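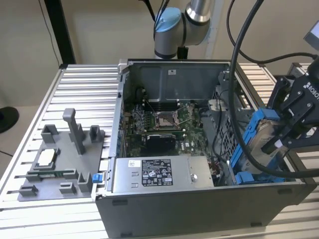
Rundlow is sold as a task planner that works out its own steps, and I spent long enough with it in Grarkville to have doubts about the word "plans." You give it a goal state, a parts list and a file of holding spots, and it hands back a sequence. For the desktop computer job the sequence has 16 steps, and most of them read like what a person with a screwdriver would write on a napkin. The processor in its recess on the gray plate, with the green circuit board module just below it, is the sort of thing the planner handles well: one part, one known slot, nothing bendy nearby. The drive in its blue caddy is a harder case. To Rundlow it is one rigid body with a grasp point attached. To anyone who has ever pulled a drive out of an office machine, it is a piece of springy plastic that lets go when it feels like it.

I took on this gallery to look at the software, so the captions are mostly about that. People who came for the arm can scroll.

The short version of how it is put together: perception runs first and writes poses into a shared table, the planner reads the table and picks a skill, the controller runs the skill and reports a result. The result is one of three words, done, failed or unsure. I like that there is an unsure. I would like it more if the planner treated it any differently from failed. At the moment both words trigger the same retry from the same approach pose, and a controller that was unsure once will usually be unsure again.

Cotbridge, the perception module, does better than I expected on anything square and gray. It finds the case, it finds the fixture plate, and it does both fast enough that you stop noticing. Cables are another matter. They are in the label set, they get drawn on the operator's screen in a cheerful orange, and then they are dropped before planning. The motion planner never hears about them. The manual calls this "deferred obstacle handling." I call it hoping.

The logs are good, and I will say so plainly. Every skill call is stamped with the pose it was given and the pose it ended on, and you can replay a whole session in the viewer without touching the hardware. I replayed 608 skill calls over a long Monday and came away with a better picture of the thing than any of the slides had given me. The retry counter was the interesting column. It sat at zero through anything to do with the fixture plate and climbed as soon as the work moved to the drive bay.

Wrist view is where that starts to make sense. From the fixed camera a drive bay looks like a tidy box. From down among the gripper links there are two blue latches close together, a drive standing on its edge between them, and a heap of black cable over to the right. The pose estimator wants one clean outline. I don't see where it would get one.
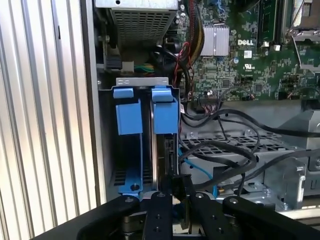 A reader wrote in after the first version of this page went up to say I was being unfair, and that no planner should be expected to model a latch. The argument went that the latch belongs to the controller, that force feedback is there for this very purpose, and that a planner which tried to reason about every bit of flexible plastic would still be thinking on Friday.

Fair enough, up to a point. My trouble is that the controller doesn't model the latch either. The skill is called "pull_with_compliance" and when you open it up it is a straight line with a force limit. If the limit trips, it backs off and reports unsure. So the planner leaves the problem to the controller, the controller leaves it to the retry loop, and the retry loop leaves it to luck. Each piece is doing its job as written.

The fixture side is handled by Papadopoulos, a tooling package that turns a model of the plate into named slots the planner can use. It is 2,000 lines of fairly plain code and it is the part I would keep. Slots have a name, a pose, a tolerance and a "taken" flag. When the flag and the camera disagree, the camera wins and the event goes in the log. Boring, and I trust it. I'd want it to cope with a plate that has been bumped sideways, which today means running the calibration again by hand.

As for the learned policy that is meant to replace the drive skill, I have read the notes and seen the curve. The curve is from 16 trials. It goes up. I would like to see what it does at a bay it has not met before, with someone else choosing the starting pose.

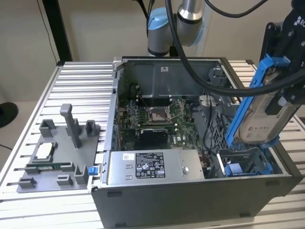 Drive and blue caddy in the gripper, above the drive bay.

The goal check for this stage compares the height of the caddy with a fixed number in a config file. It doesn't look at the cables, and it doesn't look at the bay. Change the model of computer and you change the number, by editing the file, in a field with no units on it. I have asked for units. The ticket is open and tagged "nice to have."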